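Individually switched extension lead: leave it on the desk or fix it underneath?
Posted in Home Office and Desks
November 14, 2024

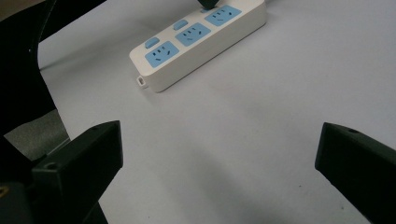
I've got a long white extension lead with a separate switch for each socket and I'm trying to decide where it should live. At the moment it sits on top of the desk, which is pale grey and shows every bit of dust and every cable. The sockets take either a three-pin plug with angled slots or a little two-pin one. I brought it back with me when I moved, and my monitor, lamp and phone charger all have that type of plug so I'd like to keep using it.

There is a small tab with a rectangular hole in it at one end. Is that strong enough to hang the whole lead from, on a hook under the desk? Or should I lay it in one of those wire trays? I use the switches most days, mainly to turn the lamp and the charger off at night, so I don't want to be crawling about on the floor to reach them. The desk is a Pallura, 3 years old, and I don't mind putting a few small screws into the underside.

Agnese Petrauskas

kettle_and_toast
Just use cable ties. Mine has been tied to the desk leg since March and it's fine.

Jaanus Siliņa
I wouldn't hang it from the tab alone. With plugs in, the weight pulls to one side and the lead swings whenever you unplug something. Use the tab to stop it sliding along and let something else carry the weight.

I have a Kasero tray under my desk, 520 mm long, held with four screws. Measure your lead before you buy anything and leave room at the end where the cable comes out, as it needs a gentle bend. Check how thick the desktop is too. My screws were 14 mm and the top is thicker than that, but on a thin one they would come straight through.

As you use the switches a lot, put the tray near the front edge on the side you sit, with the switches facing you. You can then reach them without looking. Switch off and unplug the lead at the wall before you start.

Two other things. Look on the back for the maximum load. I've seen leads marked 2,500 and others marked 3,000 watts, and it matters if you ever add a fan heater, which I'd plug straight into the wall anyway. And don't pack the tray with spare cable. Chargers get warm and want some air.

Agnese Petrauskas
Thanks both. The desktop is 25 mm so the screws should be all right. I'll measure the lead tonight and see if the tray fits between the legs. The lamp cable is a bit short, so the lamp may have to move to the other side.

deskbound_in_leeds
Does the Kasero one come in white? I could only find black.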